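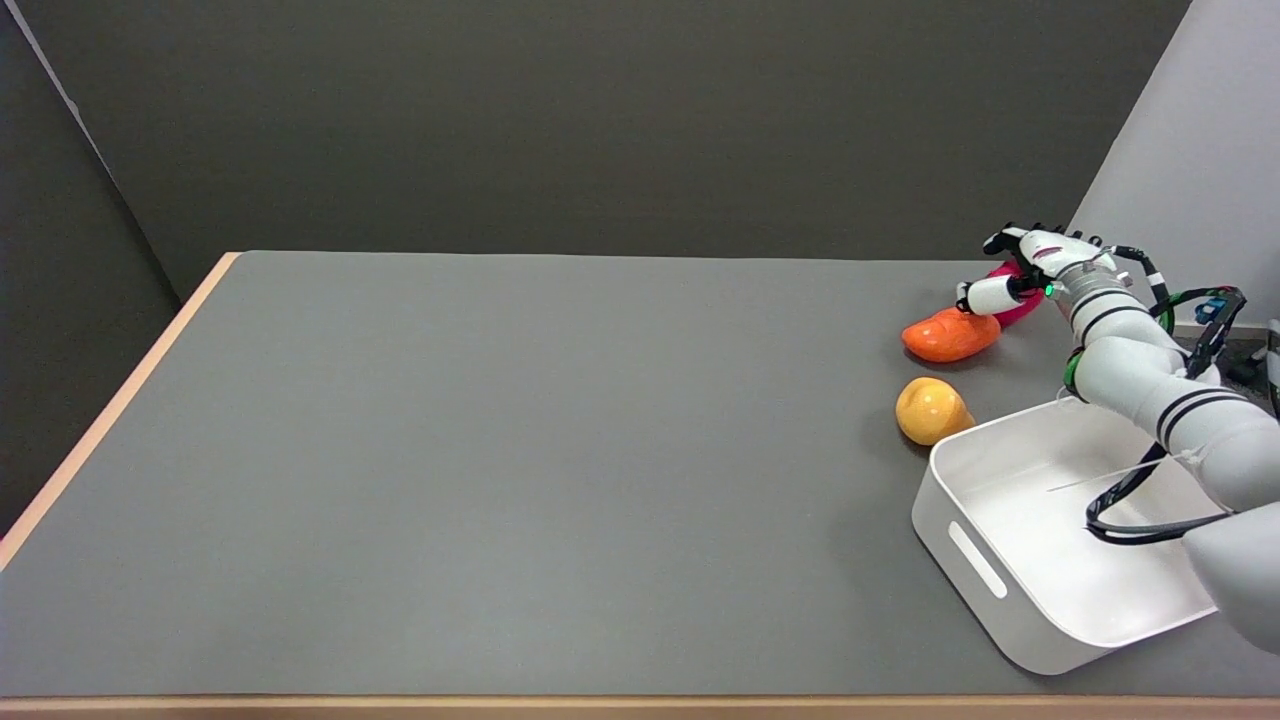
Can a video site really make a feature film out of clips its users shot in one day? It can make something feature-length, but whether anyone will want to sit through it is a separate matter.

Lukholm, the video-sharing site that would very much like you to forget its last redesign, has announced a crowd-made movie called Borkorus. Users are asked to record whatever they hear between sunrise and midnight on a Sunday in May: traffic, dinner, a neighbor's drum practice. Director Elisa Mazza will then cut the results into a film about "the sound of ordinary people." The site hopes for 3,000 entries. Clips can run up to three minutes, and you have 48 hours after midnight to get yours uploaded.
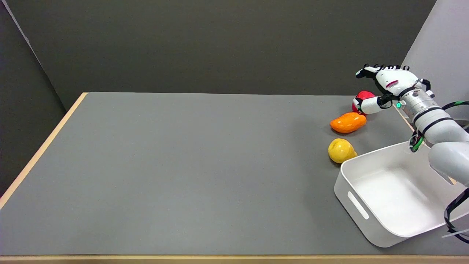
Then there's the matter of who gets what. Contributors whose clips make the final cut will see their names in the credits and get a ticket to the premiere in Dranport, travel not included. Lukholm keeps the right to use every clip it receives, picked or not, and that includes ads. You'll find that part well down the rules page, under the heading "Sharing the Joy."

Senad Kos, who is producing, calls the project "a gift to the community." Maybe so. The site's last gift was a short film contest that drew 171 entries and never named a winner. Asked what became of it, Kos said the judging was "still open."

The upload page goes live next month. Read the rules before you hit the button.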